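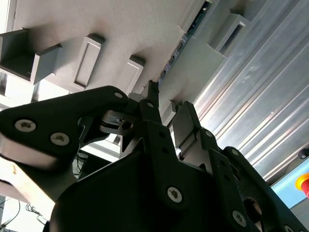 Ticket 3000: Office Wi-Fi drops every time the big calendar syncs
Opened by: Yara Nasrallah
Assigned to: Seidu Asamoah
Site: Drornenside, upstairs office
Status: Closed
Opened: Jun 2, 2022

First post (Yara)

Hi Seidu! So the Wi-Fi upstairs is doing the thing again. I'll be halfway through an upload and everything just stops, the little fan icon goes gray, and then it all comes back like nothing happened. Downstairs is fine the whole time. Hanan was on a call down there while mine was dead and she didn't notice a blip.

What I've tried so far: turned my laptop off and on, forgot the network and joined it again, moved to the desk by the window. I also tried my phone and it drops at the same moment, so I don't think it's the laptop. Oh, and it seems worse right when the shared calendar does its sync, but I may be imagining that (I stare at the calendar a lot).

Seidu, first look

Thanks Yara, the phone test was a really good idea and saved me a trip. If both devices lose it together then I'm looking at the access point or whatever feeds it.

I logged into the Zorkow box from home and the upstairs unit shows an uptime of 61 minutes. The downstairs one has been up since April. So yours isn't dropping clients, it's restarting. That's a different animal! Could you write down the time whenever it happens today? Just the clock time, nothing fancy. I've turned on the longer log at my end and I want to match them up.

Yara

Will do. First one: 10:42. Back at 10:44.

Yara

11:15, and again at 11:19. The second one was while I was printing the room list, and the printer spat out half of it. I had to reprint.

Seidu

All three match restarts in the log. There's no crash message before any of them, it just goes from normal to "starting up". When I see that, I think power. The upstairs unit takes its power over the network cable from the switch in the hall closet, so either the switch port is cutting out, the cable is bad, or the unit itself is on its way out.

The calendar sync is innocent, by the way. It runs every 30 minutes and the drops don't line up with it. I can see why you'd suspect it though - two of them were pretty close.

I've moved on to boring things in the meantime. Firmware was one version behind, so I updated it, and I set the power budget on the port to the higher level. Let's see if it holds through lunch.

Yara

It did not hold through lunch! 12:58, then 1:06. Issa says hi and also says his tablet went too.

Seidu, on site

OK, I came by. Here is everything in the order I did it, mostly so I don't repeat myself the next time.

I started in the closet. Swapped the upstairs cable from port 5 to a spare port, with the same power settings. I sat on the step stool watching the light and it blinked off after a little while, so the port is off the hook. I put it back where it was because the label says 5 and I'd like the label to stay true.

Next I took the spare Waaka access point out of my bag and plugged it in upstairs, on the same cable. It restarted as well. I was sort of hoping it wouldn't, as swapping the unit is the easy fix and I could have been home for dinner.

That left the cable. I ran a long patch cord straight up the stairwell from the closet to the original unit (sorry to Hanan, who had to step over it all afternoon). No restarts at all. I had Yara upload the biggest file she could find, and Issa played a video on his tablet, and it just kept going.

The run in the wall goes through a junction plate by the upstairs door. I took the plate off, and the punch-down on the brown pair was barely holding. If I pushed the door shut hard, the link light went out. Open the door gently, nothing. Shut it the way people shut doors in a hurry, and off it went. I must have opened and closed that door way more than I needed to, but it was so satisfying to finally see it happen on demand.

I cut the end back, punched it down again on a new jack, and gave it a bit more slack behind the plate. The tester passes on all pairs now. The patch cord is off the stairs.

Yara

The door! That explains why it was bad in the morning, everybody's in and out. Biljana Popescu had the office before me and she says it used to drop on her too, only she thought it was her computer.

Seidu

Ha, poor Biljana. Please tell her I'd have come sooner.

I'm leaving the long log on overnight. The Malia office has the same kind of plate by its door, so I've opened a separate ticket to check that one before it starts.

Yara

No drops all yesterday afternoon and none this morning. I even slammed the door a couple of times for you. Happy to close!

Seidu

Uptime is still climbing and the log is clean. Long log turned off, spare unit back in my bag. Closing.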